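## Unit 5: Low-water cutoffs on steam heating boilers

Read this before the July lab. Bring the log sheet from Unit 3 with you.

A low-water cutoff shuts off the burner when the water in the boiler drops below a safe level. Firing a boiler that is short of water overheats the metal, and the damage can run from leaking tubes to a cracked section or worse. Many failures of this kind start with a cutoff that was fitted but never tested.

### Float type

A float sits in a chamber piped to the boiler. When the water falls, the float falls with it and opens a switch in the burner circuit. The weak point is sediment. Mud settles in the bottom of the chamber and can hold the float up after the water has gone.

Blow down the chamber on the schedule in the manufacturer's manual. Do it with the burner firing and the water at normal level:

1. Check the gauge glass.
2. Open the blowdown valve fully.
3. Watch for the burner to shut off.
4. Close the valve and check that the water returns in the glass.
5. Confirm that the burner restarts, or reset it if the control is manual.
6. Write the result in the log.

If the burner keeps running at step 3, shut the boiler down by hand and leave it off until the control is repaired. 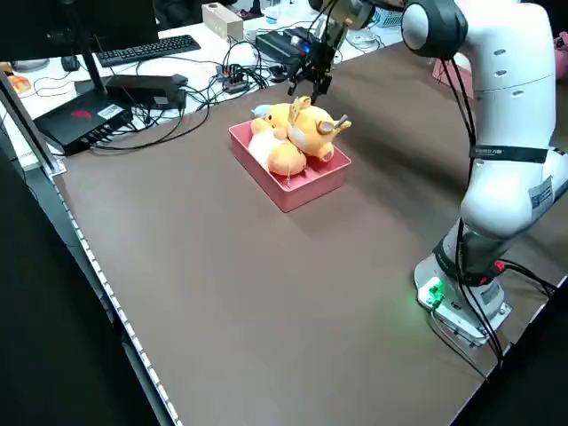
Mirko Greco objects that a blowdown test alone proves too little, and he would have every class do a slow drain test as well. A fast rush of water out of the chamber can pull down a float that would stick if the level dropped gradually. He is right on this point. In the slow drain test the water level in the boiler itself is lowered a little at a time, with the burner on and an operator standing by. Stop the test by hand if the level nears the bottom of the glass.

### Probe type

A probe control passes a small current through the water. When the water drops away from the probe, the circuit opens and the burner stops. Scale on the probe is the usual trouble. Pull and clean it at the interval in the manual, with the power off and the boiler cold and at zero pressure.

### Lab

We will use the Gatti boiler (float control) and the Trirnov boiler (probe control). Log sheets from the Drurham plant are in folder 470. Look for the entries where the cutoff test was skipped, and note what the next inspection found.

Questions to hand in:

- Why must the burner be firing during the test?
- What does a slow refill in the gauge glass suggest?
- Where should a second cutoff be set relative to the first?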